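Skirberg Guest House – Your Bathroom Questions Answered

We love these bathrooms and we love talking about them! Here are the questions guests send us most.

Is the counter real marble?
Yes, and we're so proud of it! All 3 upstairs bathrooms have the same beige-and-brown stone with a big rounded front.
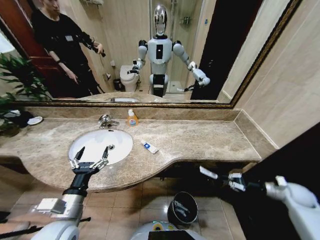 The vanity mirror, with the shower and toilet reflected in it.

Can I spread my things out?
Please do! There's plenty of counter to the right of the sink, so tubes and pump bottles can stay out for your whole visit. The plant at the left end stays put – it loves that corner.
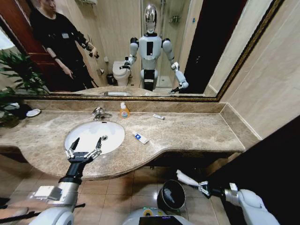 What should I bring?
Just your toothbrush and your favorites. Towels and Stoso hand soap are on us, and there are 2 spare rolls under the sink.

I left something behind. Can you send it?
Of course! Write to us by 31st December and we'll mail anything left this year.
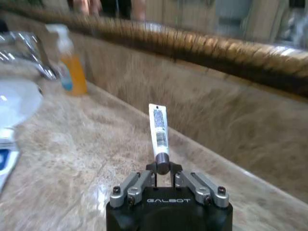

Lost property is mostly small stuff, and we keep every bit of it in the Braka cabinet downstairs. A little white squeeze tube with a dark gray cap is very easy to miss against all that swirly stone, so have one last look before you go. Tell us your room number too (406 guests stayed last May!).

Where do used tissues go?
In the wastebasket, please, never the toilet. Our old pipes will thank you!
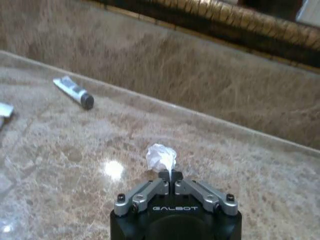
Crumpled tissue on the marble: one for the basket.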